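Belmonte Neighborhood Association
Minutes of the July meeting, 7 p.m.
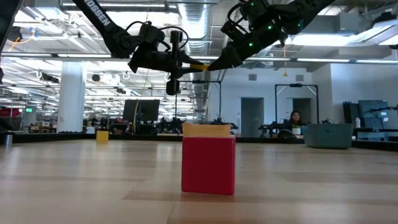

Red box and yellow cube on the tabletop.

Attending: Divina Manalastas (chair), Octavian Bucur, Reynaldo Evangelista, Florante Soriano (minutes). Nestor Dalisay sent regrets.

June minutes approved with one fix: the hose bib is on the north fence.

Street fair. What a turnout! Divina read out the thank-you notes, including a lovely one from the family on Vernura Lane who had only moved in the week before. The pie table sold out by noon, so we want a second one next year. Octavian will ask the church about borrowing their long tables again.

Shade trees. Great news – the city approved our request and we get 30 young trees for the stretch along Wedumell Street. Planting is in October. Reynaldo has a map of the spots and would love help marking the curb. Residents on the east side asked for something that doesn't drop fruit on cars, and the maples should suit them fine.

Money. We have about $4000 after fair bills. Octavian moved to set aside part of it for watering bags and mulch. Florante seconded. Passed, all in favor.

Little library. The door hinge is fixed and the shelves are full of kids' books again, hooray! Mysteries are wanted, especially in large print.

Open items: the streetlight at the corner of Cekora Court is still out (Divina to call again), and the bench needs two new slats (Nestor, if he's willing).

Adjourned 8:20 p.m. Next meeting in August, same room.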